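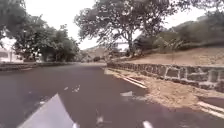

Please tell me there's going to be a real paper copy, a reader wrote to me back in January, because I am not reading a whole novel about hibernation on my phone at bedtime. Well, reader, you got your wish! Mindik Press is finally putting "The Zimier Sleepers" into print, after more than a year of running it as a serial in its app, and I've had my nose in an early copy all weekend.

If you missed it the first time, the story follows the crew of a long-haul ship who spend most of the trip asleep. They aren't frozen, though. The author borrows from what bears and ground squirrels do every winter, and the crew wake up for a few days now and then, eat like crazy, argue, and go back under. It's 476 pages and I was only bored for one stretch in the middle (there's a long bit about kidneys, sorry).

The part I keep bugging my friends about is the science notes in the back. There are 32 pages of them, all new for this edition, and they sort out what biologists know from what got made up for the plot. Ground squirrels really can drop their body temperature close to freezing. Bears really do come out in spring with a surprising amount of muscle left. A person sleeping through most of a decade and then beating everyone at cards is still, let's say, fiction.
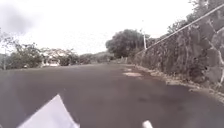
PRISODIER, May 19, 2024 – Mindik told me this morning that the first printing will be 1,000 copies, and that 500 of those are already spoken for by people who followed the serial. The rest go to bookstores next month. An audio version is in the works too, but the press wouldn't give me a date or say who's reading it, and believe me, I asked twice.

There's one change fans should know about. The serial ended with the ship still on its way, and plenty of people were mad about it (me included, I wrote a pretty grumpy post at the time). The print version adds a closing chapter set after arrival. I won't spoil it, but the second ship, the Soltani, finally gets more than a passing mention, and I had to put the book down for a minute and go make tea.

App subscribers will get the new chapter and the notes as a free update on the same day the book hits stores. If you only ever read the sample chapters, I'd hold out for the paper one. The ship diagrams were always too tiny on a screen, and now they fold out.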